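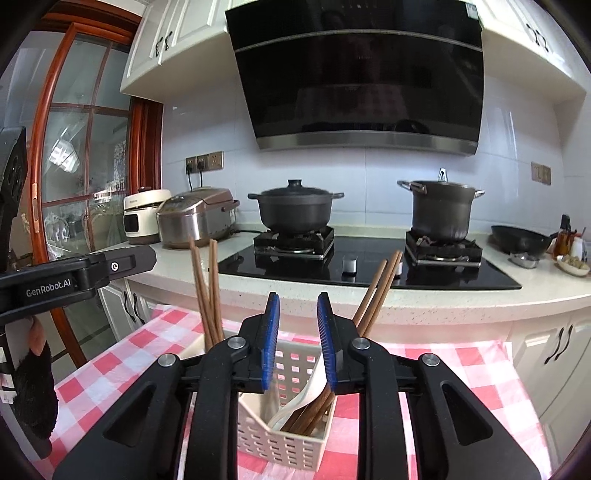 13/10/2026 装订间笔记,小麦淀粉糨糊,接着上次

先把上次欠的账补上。四月那批糨糊的记录我翻出来重看了一遍,写得真够潦草的,"稠度合适"四个字出现了好几次,到底多稠算合适,一个字没写。Evelien 在页边上用铅笔画了个大问号,画得对。所以今天这篇我尽量写细一点,啰嗦就啰嗦吧,反正本子还厚着呢。

要修的东西:Unley 那边送来的一套家用账簿,一共 19 册,布脊纸面,里页大多还行,麻烦全在书脊和前后几个折帖上。以前有人用动物胶粘过一遍,又有人拿透明胶带补过一遍(看见胶带的时候我真是叹了口气),胶带的基材已经翘起来了,黄胶留在纸上,一摸就掉渣。Fuad 花了好几个下午把胶带揭完,残胶还剩一些,他说先不追了,再追纸毛就要起来了。我同意,先放着。

今天的正事就是煮糨糊。淀粉用的还是 Prollar 的,开了封的那袋,封口夹得不严,不过闻着没味道,捏着也不结块,先用它。水用的是去离子水。比例我这回分了两锅:

甲锅,一份淀粉五份水,泡过夜。
乙锅,一份淀粉四份水,只泡了一小会儿,下午临时起意。

甲锅总量 500 毫升,小锅煮刚刚好。我一向不爱用微波炉那个做法,虽然 Kobe 每次都要替它说几句好话——快是真快,可搅得不匀,中间总有几颗半生不熟的小疙瘩,过筛的时候才发现,烦死人。还是老老实实站在炉子边上搅。

搅的家伙换了好几样。木勺最顺手,可我那把木勺头子已经磨斜了,贴不住锅底的角。硅胶刮刀能贴底,就是软,到后面糨糊一稠它就往回弯,使不上劲。最后还是回到长木筷子,两根并在一起握着画 8 字,手感很好,哪儿开始变稠一下子就能觉出来。缺点是刮不干净锅边,所以中间得停下来用刮刀走一圈。写到这里给自己记一笔:搅糨糊的筷子和吃饭的筷子要分开!搅糨糊的那双我打算在尾巴上缠一圈蓝线。
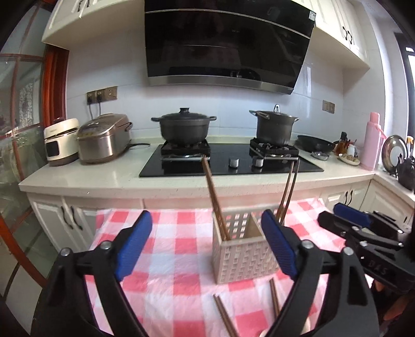
粉白格子桌布上的筷子筒,旁边桌布上还放着一双。

接着说甲锅。小火,插着温度计。刚开始那一段最无聊,白汤一锅,怎么搅都是水的样子,你会怀疑自己是不是忘了放淀粉。到 60 度开始有变化,筷子拖过去后面的纹路合得慢了,颜色还是牛奶白。再往上走,忽然就稠了,一点不跟你商量,这时候手不能停。然后是半透明,有光,像煮开的藕粉(Fuad 说像他小时候喝的一种甜羹,名字他念了两遍我也没记住)。半透明以后我又搅了 43 分钟,火压到最小。Kobe 进来看了一眼,问我胳膊还在不在。在,就是酸。

有人觉得煮这么久没必要,Wim Brouwer 就是这一派,他那边变透明就关火,照样粘得好好的。我俩为这事争过不止一回了。我的感觉是煮得久的那种更滑,筛起来省力,刷在薄纸上不拉丝,可要我拿出数据来,我拿不出。下次应该让 Wim 也煮一锅,两边盲着用,Katalin 来当裁判,她手最稳,嘴也最严。

乙锅就不行了。泡得太短,锅底沉了一层硬的,我搅了半天才把它搅起来,已经有一小片焦了,黄黄的,没法要。刮掉焦的,剩下的照煮,颜色偏灰,筛出来一小撮疙瘩。没扔,留着粘废纸板和做练习本用。教训很老套:淀粉前一天晚上就泡上,别偷懒。我在四月的笔记里也写过一模一样的话,那次也是临时起意。

冷却。甲锅倒进搪瓷盆,表面贴一层保鲜膜,直接贴着糨糊,省得结皮。放凉以后切成块,泡在冷水里,进冰箱。Evelien 要求盒子上必须写日期和名字,还要写"不能吃",三样都写了。去年有人把一盒当成凉粉拿出来拌过醋,具体是谁我答应过不写。

过筛。马尾筛,过了三遍。第一遍最费劲,用竹刮板按,往自己这边拉,别来回搓。第二遍就软和了。第三遍出来的质地像很细的面霜,刮板提起来有个尖儿,尖儿慢慢弯下去,不断。这就是我说的"合适"了,Evelien 你看,这次写清楚了吧。加水调稀的时候一点一点加,用刷子在碗里打圈,调到像淡奶油那样,用来托薄纸;粘布脊的那份就稠一些,像酸奶。

试样。拿 Balley 的薄楮纸裁了几条,一条一条粘在废账页上,分甲锅稀、甲锅稠、乙锅稠,还有一条用的是上个月剩的老糨糊,当对照。夹在无纺布和吸水纸中间,上面压玻璃板和铅块。吸水纸头一个钟头换得勤一些,后面就随它去了。稀的那条铺下去最平,边上的长纤维散得很漂亮,像羽毛,我自己看了半天,挺得意的。稠的那条有一点点起拱,刷得厚了,怪我。老糨糊已经有点酸味,粘是粘得住的,我不打算用在正经东西上。

书脊那边还没动。旧动物胶要先软化,Fuad 建议用稠糨糊敷上去,盖塑料膜,等它自己软了再用骨刀刮。我以前用甲基纤维素敷,慢,但是干净。商量下来,先拿第三册做,它的脊反正最惨,布已经掉了一半。敷的时候留意折帖边上别洇水,账簿上的蓝墨水怕水,我用棉签蘸水在角落点过一下,棉签上立刻就有颜色。所以凡是有蓝墨水的那几页,一律用稠的,少刷,马上压。红格线倒还老实。

压书机的事也顺便写在这儿。Claeys 那台小的(Kobe 他家祖上传下来的,铭牌还在,他每次都要拿袖子擦一擦)丝杆有点涩,往下走到一半会顿一下。我上了一点蜡,好多了,没有全好。大的那台腾不出来,Katalin 的地图集还压在里面,她说要压到她满意为止。那就是没有日子了。

里面的东西也很有意思,干活的时候忍不住要看。记账的人字写得很小,肥皂、煤油、鞋带,一样一样排下来,隔几页忽然冒出一句跟账没关系的话,比如"风大,没出门"。第七册里夹了一张剪下来的毛线花样,我先取出来放在信封里,写了页码。Evelien 说要拍照登记以后再放回原处,我记在她的清单上了。还有一处墨水画的小鸟,画在煤油那一行旁边,大概是试笔吧。

刷子:宽的那把掉毛,已经不能忍了,今天从薄纸上用镊子夹了好几根出来。问了 Wim,他说新刷子泡水以后用线在根部再扎一道会好一些。试试。小圆刷还好用,洗完记得把毛捋尖了挂着晾,别立在杯子里,说的就是 Kobe。

待办,按想起来的顺序:
试样明天拆压,看边缘,撕一撕,写结果。
Prollar 淀粉换个密封罐。
第三册书脊敷糨糊,Fuad 在的时候一起做。
筷子缠蓝线。
问 Unley 那边,原来的布脊要不要保留,还是可以换新布染旧色。这个得有书面的答复,电话里说的不算,上回吃过亏。
马尾筛边上的藤圈松了一截,拿细线绑一下。
和 Wim 约煮糨糊的时间。

晚上又回来看了一次试样,没忍住掀了一角,稀的那条已经服帖了,稠的还潮。又盖回去了。Katalin 看见了,什么也没说,把铅块往中间挪了挪。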